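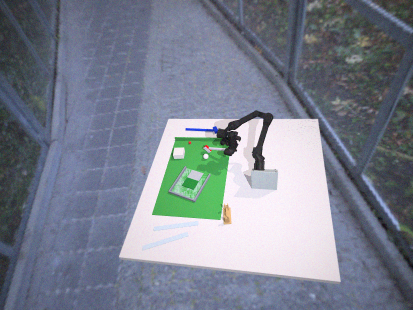
Why can't we just buy the biggest one? Rakiya wanted to know, and it's a great question, because it's the first thing almost everybody asks when their school or club decides to get a robot arm!

Let's work it out. Say your club has 2000 dollars in the robot fund. Wow! You could spend it all on one huge, strong arm. But then you plug it in and... what does it hold things with? What does it stand on? What does it pick up? An arm all by itself is a bit like a bike with no wheels.

So people who plan for robots make a list, and the list starts with the job. What do you want the robot to do? Maybe you want it to pick up small things, like a little white ball or a cube, from a green mat on a table. Those don't need big muscles. They need a gripper (that's the robot's hand) that can close gently on something small.

Next comes reach. Reach means how far the arm can stretch from its base, the box at the bottom that it stands on. Grab a tape measure and find the farthest spot you want the robot to get to. If your arm can't stretch that far, you'll be moving toys closer to it all day long!

Now for the sneaky costs. These are the ones people forget:

A sturdy table that doesn't wobble
The gripper, if it's sold separately
Spare parts
Things to practice with

Everaldo's club did their planning on a Monday after school. They put 9 dollars down for practice objects and raided the toy box for the rest. Smart! They also kept some money back in case a part broke.

And there's one more trick, my favorite. You can try out a robot before you buy it, inside a computer! It's called a simulation. You build a pretend table and put a pretend arm on it, and if the arm is too short, you drag it somewhere else or pick a different one. No box to send back to the store.

Try it yourself with paper. Draw your table from above, mark where the base goes, and use a piece of string for the reach.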